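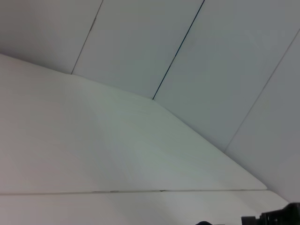

Ticket 2256: Fimex label software drops the last line of the address

Opened by Marites Ignacio, Sun 10 March

Hi again! So the shipping labels are printing fine except the last line of the address vanishes whenever the street name is long (anything in the Drerari district does it, every time). I've reinstalled the driver, swapped the roll and tried the other USB port, same result.

Update: Hala Sfeir on the support desk had me send her the template file and she spotted that the text box height was set to 300. I bumped it up to 1000 and the zip code came right back, yay! But now the barcode prints on top of the return address, so I'm only halfway happy.

Update 2: moved the barcode down a notch and turned off "shrink to fit". Three test labels came out clean. Can you leave this open till I've run the Saludo orders? That batch has the really long names.

Status: waiting on customer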